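Workshop notebook – giveaways and event print

January, entry started 8:40 a.m.

Plasano job. They want a premium item for the spectators at their winter relay and a sign people can write on at the booth. Anqi Long took the call and left her notes on the bench. Short version: one item, one sign, both with the Plasano mark, nothing that needs batteries.

Samples on hand from last year's Stunonow order: foam hands, folding fans, lanyards. Fans are out for a winter event. Foam hands print well but they eat up the van. One carton of hands takes the space of four cartons of lanyards, and we have the one van.

Tried the write-on boards first. Coated card, white, marker from the box in the drawer. Three coats to compare:

A – gloss. Marker beads up, smears under a thumb after a full minute. No good.
B – matte. Takes the ink right away. Cannot be wiped, which is fine, people keep the sign.
C – satin from Hultix. Close to B, a little slower. Costs more per sheet. Logo colors look better on it.

Going with B unless the client cares a lot about the logo color. Asked Anqi to put it to them as a plain choice, with the price next to each.
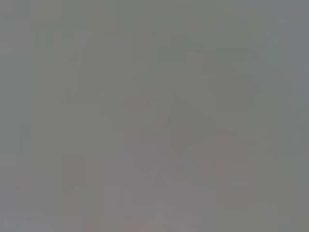
Left the three boards in the cold store over lunch, as the relay is outdoors. Tested again at 1:15. A is worse. B same as before. C took the ink but the first stroke skipped on two letters. Could be the marker. Tried a second marker from the same pack and it skipped as well, so now I don't trust the pack. Need to repeat with the paint-type markers before I write anything to Hultix about it.

Handles. The paddle stick is stapled at present. Staples show through on the front of B and one of them catches a glove. Double-sided tape held for the afternoon with me waving it by the door, which is not much of a test. Next try: fold the bottom edge over the stick and tape inside the fold. Costs us a strip of print area at the bottom. The sponsor line is down there now and would have to move up.

Quantities. Client said 661 signs, which is the number of registered runners, one each for a family member. I think that is the wrong way to count it. At the Ó Súilleabháin race we printed to the runner list too and ran out before the last wave, while a full carton of the other item came home with us. The people who stop at a booth are not the people on the list. Suggested they go up on blank signs and down on the wearable. Anqi agrees but wants it in writing from their side.

Slogan. Plasano sent 23 lines to choose from. Most are too long for a board read from across a street. Printed five at full size and pinned them up on the far wall. Anything over four words got lost from the door. The blank half for writing has to be bigger than the printed half or people write tiny and it doesn't read in photos. Current split is even. Change to one third print, two thirds blank.

Also worth saying to them: put the short lines on a card at the table. At Ó Súilleabháin a lot of people stood there with the marker and couldn't think of anything. The booth staff started calling out suggestions and the line moved faster after that.

Wearable. Narrowed to headband or lanyard. Headband print cracked when stretched over the form, both colors. Lanyard is dull but it works. Ordered 83 plain headbands in the fall and they are still on the shelf, so I'd like to use them, but not with this ink. Ask the supplier if there is a stretch additive. If there isn't an answer by the end of the month we go lanyard. 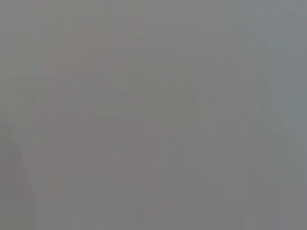
Workshop, January.

4:50 p.m. Anqi back from the call. Plasano picked B. They want the sponsor line kept at the bottom, so the fold idea is a problem. Options are a longer sheet (new cutting die, 2 weeks) or a sleeve for the stick glued on the back. Sleeve is more hand work but no wait. Will make up a dozen tomorrow and time it.

They also asked if the signs could be handed out at the start and then again at the finish. Said yes, but it means two tables and two sets of markers, and they are paying for the second set of staff.

To do:
Sleeve samples, timed
Paint markers, cold test on B and C
Reset the artwork to one third / two thirds
Email about the headband ink
Anqi – get the sign quantity in writing
Return the Stunonow foam hands or find out who wants them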